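Tatlı recipe project: where we are in May

Hi Ataberk,

You asked for something shorter than last time and I've tried, I really have, but a lot happened over the spring and I'd sooner you heard it from me in one go than in a string of emails. Money is near the end. If you only have time for one part, read the bit about the test bakes, because that's where I need a decision from you.

So, the book. When Stivelau agreed to fund Tatlı, the plan was a small printed collection of sweets from home kitchens in Catside, with the stories of the people who make them. The deal was 99 recipes collected, a smaller number tested and printed, and the rest kept in a binder at the library where anyone can copy them out. We now have all 99! The last one came in on a Sunday night, a semolina cake dictated over the phone by a lady who wouldn't let me hang up until I'd read the whole thing back to her. She was right to insist. I had written down baking soda and she'd said baking powder.

Collecting went faster once I stopped asking for recipes. If you ask a home cook for a recipe they tell you they don't have one, they just make it. If you ask what they made for the last wedding or the last funeral, you get the whole thing, including who complained. I changed my interview sheet in the second month and the phone calls got longer and a lot better. The new sheet has hardly any boxes on it, mostly blank space, and a line at the bottom that says "What goes wrong?" That line has given us more good material than all the others put together. Burnt butter, weeping custard, a rice pudding that was served at an engagement party with salt in it and is still brought up at holidays.

The hard part has been turning those calls into something a stranger can cook from. Everyone measures with their own things. One family's entire baklava is counted in tea glasses, and the tea glasses are from a set that came over in a suitcase, so I went to their apartment with a kitchen scale and we weighed flour in the glass again and again until we all agreed on a number. Lovely afternoon. Not a quick one. I've done this now for every recipe going into the printed book, and the weights are in grams first with cups after. I know you wanted cups first. I'd like to talk you out of it, because with syrup and nuts the cups are all over the place and people will blame the book.

Test bakes are where we're behind. The plan called for every printed recipe to be baked by somebody who had never seen it made. We've done the cookies, the milk puddings, the filled pastries and most of the fried things. Still to go are 13 recipes, and nearly all of those are in the sugar chapter, which is the chapter that scares people. I don't blame them. Boiled sugar is hot, it's sticky, and it goes from fine to ruined while you're looking for the spoon.

I underestimated how much the surface matters with these. Pulled candy, brittle, the sesame squares, the hard lemon drops – they all get poured out hot and have to firm up evenly, and the cooks who gave us the recipes all talk about stone. Some oil it, some dust it with starch, one swears by plain cold water wiped on with her hand. Our testers have ordinary kitchens with ordinary counters, so they've been pouring onto sheet pans lined with parchment, and the results come out thicker in the middle and slower to set. The brittle doesn't seem to care. The pulled candy cares a great deal. 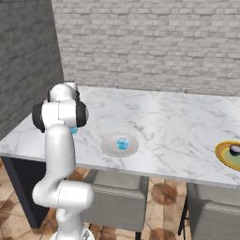 White marble with gray veining, the surface the sugar cooks ask for.

What I've done for now is write those recipes both ways. The main text gives the stone method, as the cooks told it to us, and then a short note gives the sheet pan method with a lower pour and a longer wait. I don't love it. It makes the pages longer and it makes the sheet pan people feel like second-class citizens. But the other choice was dropping the candies, and they're some of the best stories in the whole project, so I'd fight for them.

Here's the decision I need. We can either bake all 13 with new testers, which takes us through the summer, or we can have me and Shiela Padilla do the lot together in her kitchen over a couple of weekends and call it tested. Shiela has been our steadiest tester since the start (she did every one of the milk puddings, including the one with the chicken breast in it, without a word of complaint) and she's careful with a thermometer. The downside is obvious. Neither of us is a stranger to these recipes anymore, and the point of testing was strangers. I lean toward the summer, to be honest with you, but I know what it does to the print date.

On to the print date, then. Wostimik are doing the layout and the printing, and they've been patient with us. They sent sample pages for the cookie chapter and I like them very much. Big type, wide margins for notes, and the paper takes a pencil. My one fight with them was over the dotless ı, which kept coming out as a regular i in the headings. On a book called Tatlı that's not something I could let slide! They've switched the heading font and it's fine now, and I've checked every name in the acknowledgments twice. If you'd look at how they've set Kırmızıgül on the thank-you page, I'd appreciate it. You know better than I do whether it looks right.

They need final text from us 10 weeks before they print. If we take the summer for testing, the book comes out in late fall. If Shiela and I do it ourselves, it can be out when school starts. Late fall does put it right in front of the holidays, and I can think of worse times to sell a book of desserts. The Catside street fair would be gone by then, though, and we'd been counting on that table.

A few other things, in no order.

The stories are being edited now and I'm sending each one back to the person who told it before it goes anywhere near Wostimik. Most come back with one or two fixes. Four families have asked to take something out, usually about a relative, and I've taken it out each time with no argument. One asked to put something in, also about a relative, and I'm still thinking about that.

We lost the title for the fried dough chapter. I'd been calling it "Sunday Oil" and two of the cooks hated it. It's just "Fried" for now. Suggestions welcome.

The library binder is sorted and on the shelf, by the cookbooks, and the staff tell me it gets pulled down a lot. Somebody has already written a correction into the quince page in pen. I was cross for a minute, and then I called the cook, and the correction is good. It'll be in the book.

Translation is done apart from the chapter introductions. Where a sweet has a name people use at home, we keep the name and explain it in a line underneath. I didn't want "milk pudding with burnt bottom" as a heading when there's a perfectly good word for it and everybody at the table uses it.

Money. We're under on travel, since nearly everyone lives within walking distance, and over on ingredients, mostly pistachios. You'll see it on the sheet I've attached. I'd like to move what's left of travel over to ingredients and leave the total alone. If that needs a form from me, send it and I'll fill it in the same day. The interpreter's invoice for the spring calls hasn't arrived yet, so that line is my own guess and may shift a little.

I haven't spent anything from the launch party line and I don't plan to until we've settled the date. The cooks have views on the party. They want to bring the food themselves, all of it, and I said we had a budget for catering, and that went down very badly.

What I'm doing next: finishing the chapter introductions, getting the corrected fried pages over to Wostimik, and finding testers for the sugar chapter in case you say yes to the summer. I've got a couple of people interested already and one of them has made fudge before, so we're practically professionals.

Call me whenever suits on the testing question. Mornings are best, before 10, and after that I've usually got flour on the phone.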